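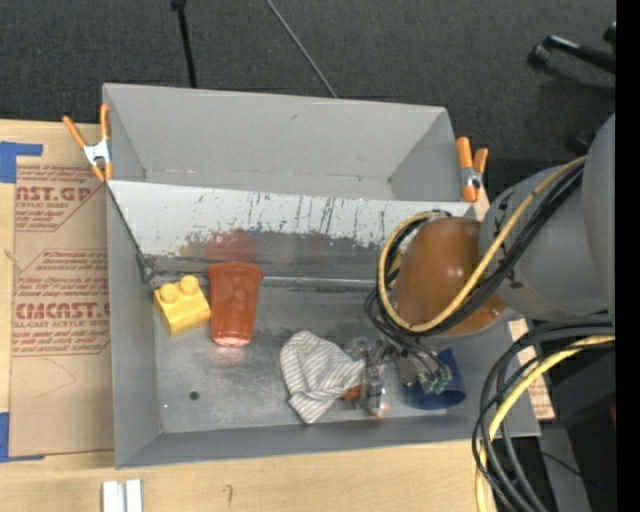

Warley cell: fingertip contact fault, frequently asked questions

What is the fault?
The gripper stops during a pick with code 471 and holds its last position. The arm stays powered. The code means the finger load passed its limit before the fingers reached the commanded width.

When does it occur?
Mostly on low, soft items such as cloth. A folded cloth gives the planner a poor height estimate, so the fingertips are driven into the bin floor. Cups and toy blocks seldom trigger it. Of 40 stops logged in February, 21 were on cloth.

Can I clear it from the console?
Once. If it returns on the next pick, press the emergency stop and call the cell lead. Repeated clearing bent a finger linkage at the Umville cell.

Can I reach in and free the item?
Not while the arm is powered. A held position is not a safe state: the controller will resume if the load falls below the limit. Press the emergency stop, wait for the drive light to go out, then lift the item clear by hand.

What should be checked before restarting?
Finger linkages for play. Cable bundles for snagging on the bin wall. Clamps on the divider for tightness, as a panel that has moved will put the planner's collision model out. Run the first 3 picks at reduced speed.

Does the Hudetti 2 firmware fix it?
In part. It lowers the approach speed near the floor but does not change the height estimate. Campbell has the update; Warley does not yet.

Why was the load limit not simply raised?
It was tried. The stops became rarer and the fingertips wore through sooner. The limit has been put back.

Who do I report it to?
Yanling Xu. Include the code, the item type and the time of the stop.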